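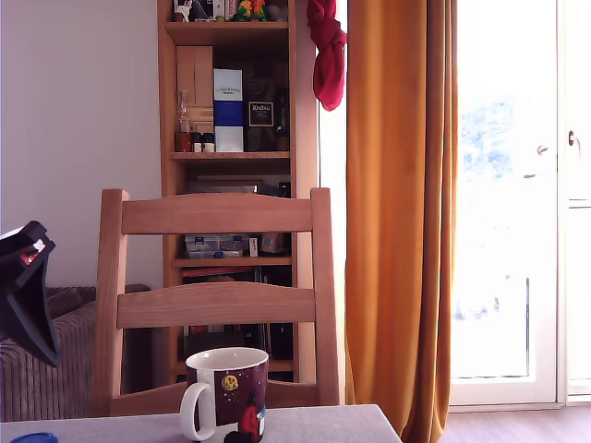
When people write to ask how we fit a dining table, a sofa and a bookshelf into one room, I always want to put the kettle on first, because the answer takes a while! We moved the shelf three times before we settled. In the end the tall wooden one went right behind a dining chair, with the corduroy-style sofa to the side of it, and I can reach the jars on the second shelf without crossing the room. It took us until March to stop bumping into things.

Do you need a gap between the chair and the bookshelf?
Yes, and a bit more than you'd think. Sit down, push back the way you do after a big supper, and see where you end up. Six inches to spare is plenty for us, though my brother-in-law would like more.

What goes on which shelf?
Little figurines up top, where they can be enjoyed and left alone. Bottles and small jars come next, at a height you can reach standing up. Books and folders live at the bottom, and they make the whole thing feel steadier too. I keep odds and ends in a clear plastic box so I don't have to open it to find out what I've got.

Is a tablecloth practical if you eat there every day?
We think so. Ours is pale gray, and I own two so that one can be in the wash. I do set my mug straight down on it (I know, I know) and I've made my peace with the rings.

Which shelf did you buy?
I get this one a lot. Ours came secondhand, but readers have had good luck with the Tresness from Gronlow, and the Skovunberg is nice if your ceiling is low. Please do fasten whatever you choose to the wall, especially with children or a climbing cat.

Can I hang things off the corner?
Light things, sure. A knotted cloth is fine and looks cheerful. I wouldn't try it with a heavy bag.

Last updated: June 9, 2020

Contact Joelle Harb | © 2020 Teoh Home Notes | Back to top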